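The Second Line

Zdislava Kollár had 184 thousand left for the year and two quotes on her desk. One was for a second humanoid from Kobori. The other was for a fixed arm and a rack from Grilidano.

She went down on Wednesday to watch both before signing.

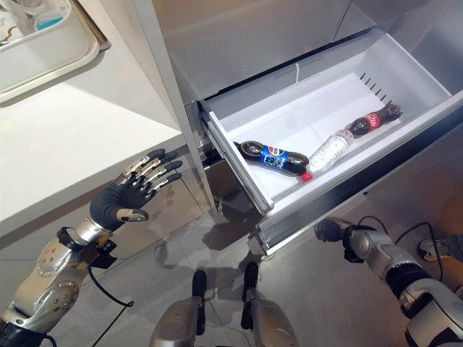
The drawer, with three bottles in it.

"What does the hand cost?" she asked.

"More than the arm," Onni said. "We should budget a spare."

She wrote down one spare and put a question mark after it. The bottle with the blue cap was in both hands now, one high and one low.

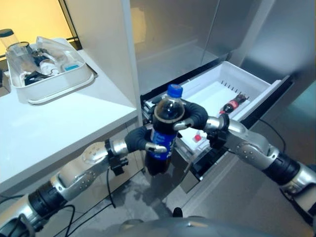 Cables and Spares

Onni's list ran to 10 lines. Cables were first, then wrist mounts, then the service plan at 300 a month. Zdislava crossed out the plan — then wrote it back in.

"Does it need both hands?"

"Depends on the job."

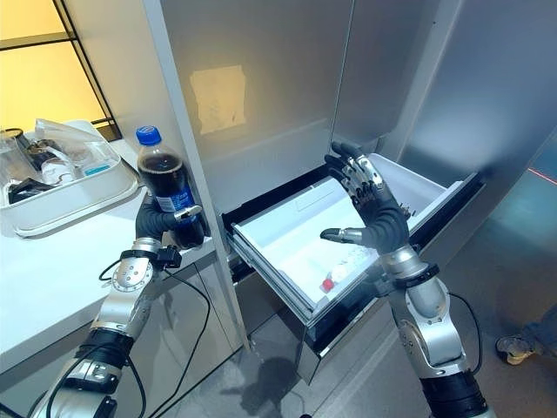

Left hand on the bottle, right hand open over the drawer.

The Grilidano quote was shorter. It left out shipping and training. She asked Citlali to call them before lunch and get both in writing.

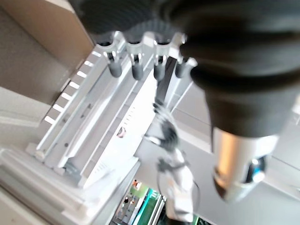 The rack and its four tubes, from the wrist camera.

Citlali came back with a number. Zdislava added it up twice, turned the page over, and started a new column for January.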